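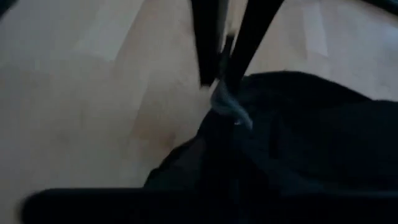 4.2 What the bag room staff told us

Mollano takes in lost bags and clothing from the railway at Prernville, and in June, when we began our visits, 281 items were waiting to be sorted. Mechthild Hauser, who has run the bag room for 11 years, was kind enough to let us sit with her on Monday mornings and ask a great many questions while she worked.

What she spoke of most warmly was the handling itself, the feeling through a lining for keys or a purse, and she worried (as did several of her colleagues) that the arms would leave her only the paperwork.

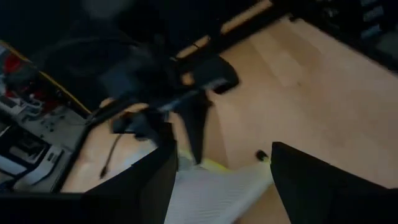
The younger staff were more cheerful about it. They liked having their backs spared, though they missed the chatter across the sorting table, and two had asked to be taught how to put the arms right themselves instead of ringing Leitner each time.

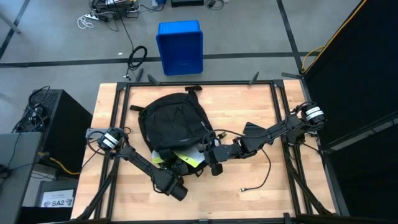 Figure 3. Two arms at the table with a black backpack.
By Darren Marsden and Elfriede Ammann

We heard much the same at Braltondale, where the change came earlier and the tea break, we were told, is still taken together.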